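Skavico Home Textile Recycling Trial: second progress report to the Durno Fund
Submitted 2022-03-24

You asked for a plain account of whether kerbside textile collection is worth funding past the trial. My short answer is that I can't recommend it yet, and I'd be wary of anyone who does on the strength of these numbers. The longer answer follows. Spending is within the approved budget and no variation is being sought.
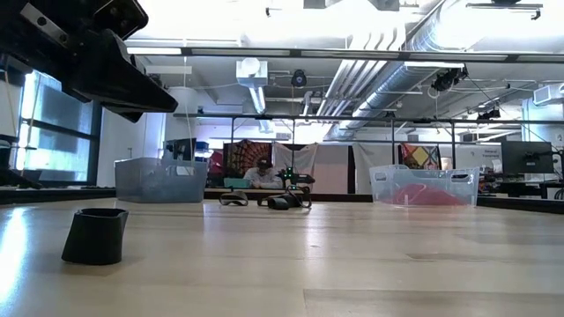

Materials Recovery Team, Karno Office

Participation. We delivered collection bags to 2,215 households in the trial area. Of those, 1,390 put out at least one bag. The January newsletter called this a strong result, and I asked for that wording to be removed. A household that puts out one bag in the first fortnight and never does so again counts the same as one that takes part every time. The contractor's run sheets don't let us tell them apart, because drivers record the street and not the address. Until that changes, the participation figure says who was curious and very little about who has changed a habit.

Diversion. The proposal assumed that clothing collected at the kerb would otherwise have gone to landfill. We mailed a survey to participating households and got 514 back. Plenty of respondents said they would have taken the same clothes to an op shop. If so, we are paying a truck to compete with a charity bin. I accept that people tend to give the respectable answer in a survey, so the effect may be smaller than it looks. Either way, the diversion estimate in the original proposal should not be quoted again without a note beside it.
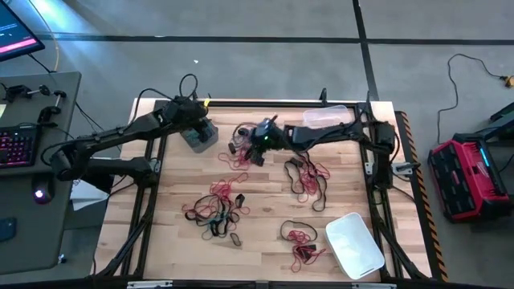

The quality of what comes in is the other sore point. Bags left out in rain arrive damp, and damp cotton is rejected by the buyer whatever its condition when it left the wardrobe. Escobedo, the sorting contractor, has proposed a heavier bag with a drawstring. It costs more per unit, and their evidence is a supplier brochure. I have agreed to test it in 2 streets before we order any more.

The buyer's grading also needs a second look. The same sort of load has been graded as wearable one month and as wiping cloth the next, with a lower price to match. Etornam Amoah has asked for the written grading criteria and has so far received a colour chart. We'll keep asking.

What we are doing next period: address-level recording on one collection run, the bag test, and a visit to the op shops nearest the trial area to find out if their donations have dropped. The last of these should have been done before the trial began.

The third instalment can be released on the existing schedule. I would hold off on any talk of extending to neighbouring suburbs until the address records are in.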